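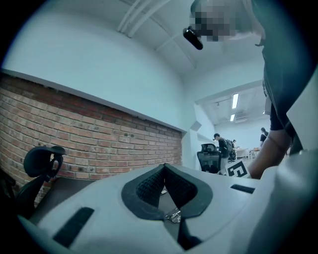
Photo by Corina Sutter

How to unravel an old jumper and get usable yarn out of it

I've been pulling jumpers apart for years now and I still get a silly thrill when the first row runs. Wing-yan Hsieh got me into it when we were both too skint for nice wool, and between us we've cleared out more charity shop rails than I'd like to admit. My last big one was a man's cardigan the size of a tent, and I got 864 metres of lovely heathery grey out of it for less than the price of a sandwich. A single new ball of anything close would have cost me twice that!

Anyway, people keep asking how I do it, so I've written the whole thing down.

Picking the right jumper

Turn it inside out in the shop before you do anything else. You're looking at the side seams. If there's a neat chain or backstitch joining two tidy selvedge edges, you're in luck. If the edge looks like the inside of a T-shirt, with a zigzag of thread wrapped over a raw cut edge, put it back. That's been cut and overlocked, and every row will come away as a separate bit of yarn as long as the jumper is wide. I bought one of these in my first month and ended up with a carrier bag of string. I used it to tie up the beans.

Then look at the yarn itself. Fuzzy stuff like mohair and angora looks gorgeous and is horrible to undo, as the hairs grab on to each other and won't let go. Anything felted is a lost cause too. Tug the fabric sideways under the arms, where it gets the most rubbing, and if the stitches don't open up, leave it.

Chunky is easier than fine. I did a very fine merino one once and my shoulders hurt for a week.

Check the label for the fibre, if it's still there, and hold the thing up to the window for moth holes. One hole means one extra join, which I can live with. Five or six and I'd want it free.

What you need

A seam ripper or small sharp scissors
A decent lamp
A niddy-noddy, or a chair with a straight back
Scrap cotton for ties
Wool wash and a washing-up bowl
Kitchen scales

I had a wooden niddy-noddy from Lolholm that lasted ages until I sat on it. Since then I've used the back of a dining chair and I can't say the yarn has noticed.

Taking it apart

Wash it first. Somebody else's jumper smells of somebody else's cupboard, and you're about to have it in your lap for an evening.

Take off buttons, zips, labels and pockets. Keep the buttons! Next, undo the seams in this order: side seams, sleeve seams, then the sleeves from the body, then the shoulders. The collar can come off whenever it lets you. You're after the seaming thread only, so stretch the seam open gently until you can see it crossing like the rungs of a ladder, and snip one rung. With a chain-stitched seam you can sometimes find the right end, give it a pull and watch the lot zip open in one go. It's the best feeling in knitting, and it happens to me maybe one time in four.

If you do nick the jumper yarn by mistake, don't panic. You'll have a join there, that's all.

You should finish up with a front, a back and two sleeves. Do a sleeve first. They're small, and if you've misjudged the yarn you'll find out before you've put the whole evening in.

Unravelling

Start at the top of each piece, where the knitting was cast off. Most jumpers are knitted from the bottom up, and they'll only run freely from the top down. If you're pulling and it keeps knotting itself, you're probably at the wrong end. Snip a stitch near the corner of the cast-off edge, pick out the end, and go.

Wind as you pull. I wrap straight round the chair back and let the piece sit on the floor by my feet. Keep the tension loose. Macarena Mateos winds hers into balls first and skeins them later, and hers always look tidier than mine, but it's double the work and I'm lazy. When you reach a break, leave a tail hanging and carry on with the next length. I tie mine in a loose knot with long ends so I can see them later.

Ribbing is slow. The armholes are slow as well, where they've shaped them, and you'll mutter a bit.

Once a piece is done, tie the skein in four places with scrap cotton, in a loose figure of eight, before you take it off the chair. I skipped this exactly once. Dayana Correa spent most of a train journey to Perden helping me sort out the result, and we're still friends, just about.

Washing out the crinkles

Your skeins will look like instant noodles at this stage. Fill the bowl with lukewarm water and a little wool wash, push the skeins under, and leave them alone for half an hour. No swishing. Lift them out, squeeze, roll them in a towel and stand on it.

Hang them up to dry over the bath. Some people put a weight on the bottom. I used to, with a tin of tomatoes in a bag, and found it left the yarn a bit lifeless, so now I only do it with cotton. Wool sorts itself out. A few kinks may stay in and they vanish once you've knitted and washed the new thing.

How much have you got?

Weigh the dry skeins. To work out the length, measure once round your chair back and multiply by the number of wraps in one skein, then weigh that skein and you can scale up for the rest. Write it on a tag! I have a lovely blue in a box upstairs that could be 800 metres or could be half that, and past me couldn't be bothered to find a pen.

For a first go I'd make a hat. In a medium yarn I cast on 68 stitches, and a plain hat with a folded brim eats a bit less than 100 grams, so even one sleeve and a bit will often get you there. Knit a small square beforehand, because old yarn can be thinner than it was when new.

Zoila Llanos asked me about mixing yarn from two different jumpers. Yes, if they're a similar thickness and you wash them the same way. Stripes hide a lot. I've got a pair of mittens on the go in grey and mustard, and the second thumb is giving me grief, so I'll get back to that.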